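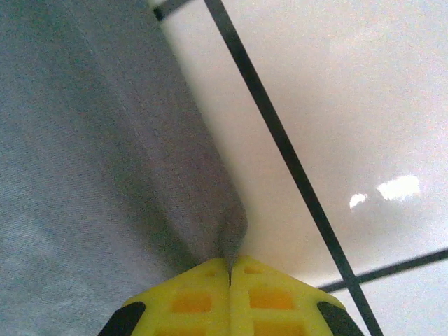 Wrist view, grey cloth held by its tip between the yellow fingers.

Are 100 cloth demos really enough, or is that just what people say?

Posted in Robot learning, beginners welcome

I'm trying to get a small arm to pick up a piece of grey cloth and lay it flat on a white surface. I drive it by hand, record the wrist camera and the joint positions, then train on the lot. The guide that came with Josus (the recording software I use) says 100 good examples will do for "a simple household task". I have 172. On my last test it managed 4 tries out of 33, and I was being generous with one of those.

Everyone I ask says "collect more". Maybe, but I've spent most of July collecting more and I'd like some reason to believe it before I give up another weekend. I went from 100 to 172 and couldn't see any difference at all. The arm goes to more or less the right place, closes on nothing, and carries the nothing off very confidently.

What I've got:
- one camera, at the wrist, no overhead view
- same cloth every time, same surface, same lamp
- all recorded in the evening, after eight
- I grab the cloth wherever seems easiest on that go

The still at the top is from one of my recordings. Is there something wrong with the data, or is "100 examples" the sort of number that gets put in a guide because it sounds manageable?

tealeaf_servo
I wouldn't take the number seriously. A hundred examples of what? If you put the cloth down in the same spot each time you have one example and a lot of copies. If you throw it down any old how and grab it any old where, you have 172 different jobs with one go at each. Neither is going to teach it much, and the count looks fine in both cases.

Your last bullet is the one that worries me. "Wherever seems easiest" is a decision you are making with your eyes, from across the table presumably, with a full view of the cloth. The arm doesn't get that view. It gets the wrist camera. Look at your own picture: the cloth fills most of the left side, there's a fold running down to the fingers, and the only bit that says much about the grip is the little pinched tip at the bottom. Could you tell from that which part of the cloth you had hold of? I couldn't. Whether it's a corner or just a bit of material you've nipped up, I'd be guessing, and you're asking the model to guess as well.

So before recording anything else I'd do this. Go through the 172 and sort them by where you grabbed. Index will let you tag them, or use a text file, it makes no odds. If they're spread all over, pick one rule (nearest corner, say) and throw out everything that breaks it. You may end up with a much smaller pile. Train on that and run your 33 tests again, with the cloth starting in the same places as last time, otherwise you can't compare the two results.

I'm not promising it'll work. But it costs you an evening, and it tells you something whichever way it goes. Recording another hundred the same way doesn't.

One more thing - watch the glare. There are two bright patches on the white surface to the right of the cloth. If those turn up in every evening recording, the model may well be using them to find its way about. Do a few tests in the morning and see if it falls to bits. I had a pick-and-place job that was very impressive until I opened the curtains.

Baláž_bench
just collect more. I stopped getting rubbish results once I had loads. also try the Dummont settings, worked for me

tealeaf_servo
Loads being how many? And which task? I've read the Dummont settings thread and half the people in it changed their lighting and camera in the same week, so I don't see how they can say what fixed it.

halfduplex
Mostly agree with the long answer, but I'd be slower to bin things. A recording where you go for a corner, miss, back off and go again looks untidy, yet it's the only place the arm gets to see a miss being put right. If all your examples are clean grabs then it has no idea what to do after closing on thin air, and that sounds a lot like what you describe. Keep those if the second attempt follows your rule.

I'd also question the single camera. People will tell you the wrist view is plenty. For a block or a cup, perhaps. With cloth, by the time the fingers are close you have a wall of grey weave and not much else. A cheap second camera looking down at the whole surface would be my first spend, though you'd have to start the recordings again, which I realise isn't what you wanted to hear.

Do the sorting first, it's free. Then post the new score, including if it's worse. We get plenty of "fixed it, thanks" on here and hardly any numbers.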